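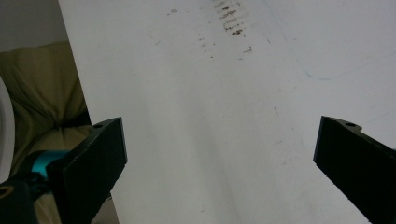
Chapter 11
What a Standard Can and Cannot Promise

Most people who work with robots meet a standard for the first time as a sticker. It is on the side of the machine when it arrives, or on the last page of the manual, and it says that the product conforms to something. Few buyers ask what that something is. Fewer still ask who did the checking, on which version of the machine, and with what kind of gripper fitted to the end of it.

This chapter asks those questions. It will not teach you to recite clause numbers, which change, and which you can look up. It is meant to make you harder to satisfy.

Take the case we shall return to in section 2. Kassab, a small firm in Tarnivach, bought a gripper and a written procedure for wiping down flat panels. The procedure called for the panel to be "clean and free of marks" before handling and "undamaged" afterwards. Both phrases were taken from the supplier's guidance. Neither was defined. One shift passed panels with faint brown specks on them, on the grounds that a stain is not damage. The next shift rejected the same panels, on the grounds that they were plainly not clean. By July the firm had 1853 inspection records, of which 1324 were signed as compliant, and no way of telling what the signatures meant.

It would be easy to blame the staff. We think that is a mistake, and a common one. A rule that two careful people can follow to opposite results is a bad rule, however well it is printed. The supplier, Dritura, replied to the complaint by adding a paragraph on operator training – a familiar answer, and a cheap one. The words "clean" and "undamaged" stayed as they were.

There is a second difficulty. Standards are written around the work their authors had in mind: a fixed bench, good light, a rigid part. Plenty of gripping is now done in ordinary rooms, next to soft furnishings, on surfaces that already carry scuffs and old smudges. A limit on gripping force says little about whether the fingers will leave a mark, or whether anyone could pick out a new mark among the old ones. If the state of the surface was not recorded beforehand, the check afterwards is worth very little.

None of this means that standards are useless. The Zendano code of practice, discussed in section 4, has a short and rather dull page on recording surface condition that would have saved Kassab most of its trouble. Before reading on, find a written procedure from your own workplace or laboratory and underline every word in it that would need a ruler, a gauge or a reference sample to settle. Then underline, in another colour, the words that ought to need one and do not have it. Keep the sheet, as you will need it for the exercises in section 2.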